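6.3 Arm stops with fault 71 during a bin pick

Fault 71 means the wrist met more force than allowed. In our cell it came most often when the yellow cable pulled on the wrist deep in the bin.

1. Press the stop button. Do not reset yet.
2. Wait 10 seconds, then set the Hakis controller to manual.
3. Look where the cable loop hangs before you move any joint.

CAUTION: Never reach into the bin while the drives are on – the arm can drop by 19 mm when the fault clears. 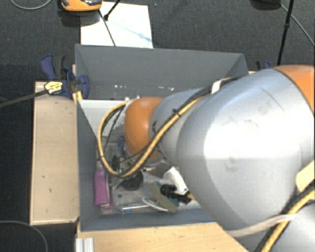 4. Jog the arm straight up at 5 percent speed. If the cable becomes tight, stop and call Rui Mota.
5. Check the cable ties and the bin clamps by hand, with drives off.
6. Clear the fault and run one empty cycle.

Note: If fault 71 returns in the same shift, do not clear it again. Write it in the Skelau log and inform Alasdair Matheson.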